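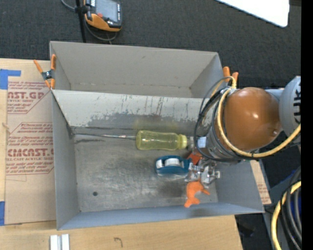
A translucent yellow-green bottle lying in a gray metal bin.

Bottle green (and its paler cousins)

Bottle green is the name people give to the family of greens you get in ordinary glass, and I've been fond of it since I was a kid lining up old medicine bottles on a windowsill in Barkton. Strictly speaking, the name belongs to the dark end of the family, the deep green of a wine bottle. But I'm going to wander over the whole range in this article, right down to the pale yellowish greens, as collectors do and because the dark ones get plenty of attention already.

Where the color comes from

Sand is the main thing in glass, and most sand has iron in it. You don't need much. A little iron gives glass a faint green cast, which you can see for yourself if you look at the edge of a windowpane. A bit more and the whole bottle goes green. For most of the history of glassmaking this was simply how bottles looked, and getting rid of the green took effort and money. Clear glass was for the table and green glass was for the cellar.

The exact shade depends on what state the iron is in. In one form it pushes the glass toward blue-green, and in the other it pushes toward yellow. The furnace has a lot to do with this: a smoky fire, short on air, tends to give the bluer shades, and a cleaner one with plenty of air tends to give the yellower ones. Most bottles have a mix of the two, so two batches made from the same sand can come out looking like strangers. Later on, makers who wanted a strong, dependable green added chromium, and that's behind a good many of the greens on store shelves now.

Very dark bottles, the kind dealers call "black glass," are nearly always green or brown if you hold them up to a strong enough light. I still get a kick out of doing this! You put a flashlight behind something that looks like a lump of coal and there's this mossy glow inside it.

Names for the shades

The naming is a mess. Dealers say aqua, apple, lime, citron, olive, emerald, forest and teal, and they don't agree on where one stops and the next starts. Citron is the one I hear argued over most. To me it's a green with so much yellow in it that you hesitate before calling it green at all. Tullio Marras, who ran the bottle stall at the Privthorpe market for years, used it only for glass that went yellow at the thin parts and green at the thick parts, and I've more or less stuck with his rule. Others use it for anything a bit sour-looking. Prices go up when the word appears on the tag, so you can guess how loosely it gets used.

Thickness matters a great deal here. The same glass looks darker at the base, where there's more of it, and paler on the shoulder. The background changes it too. On a white cloth a pale green bottle can nearly vanish, and against gray it wakes up a little.

Green in plastic

Plastic bottles took the color over from glass, and for plastic it's purely a choice. The resin used for most drink bottles is close to clear, and the green is a tint mixed in before molding. It does cut out some light, depending on the tint, but as far as I can tell the bigger reason is habit. People expect certain drinks to come in green, lemon and lime flavors above all, and they expect dish soap to look like something that smells of apples.

Recyclers have mixed feelings about it. Clear plastic can be turned into almost anything, while tinted plastic can only become something the same color or darker, so green bottles are often sorted into their own stream. Some drink companies have moved from green to clear for that reason.

Dyes, paint and cloth

Away from bottles, the name has had a long life in clothing. Bottle green turns up on coaches, school blazers, velvet curtains and billiard-room walls. It's usually a cool, deep green with a little blue or black in it, and hardly ever the yellowish sort. The Negri paint chart I keep in my kitchen drawer has a Bottle Green as number 14, and it's nearly the same as the front doors on half the streets in Burnora. The chart also has a Pale Bottle five squares along, a weak yellow-green that I've never seen on anybody's wall. I bought a can of it once. It looked lovely on the lid and like pea soup in the hallway, so it went on the shed.

Collecting

Natalina Bassi's price list, the one dated 1999-09-08, was the first I owned that sorted bottles by color before anything else, and I still think that's the best way to learn. Her greens run to 10 pages. Lot 2335 is down as "yellow-green, small chip to lip, pretty," and I've wanted it ever since.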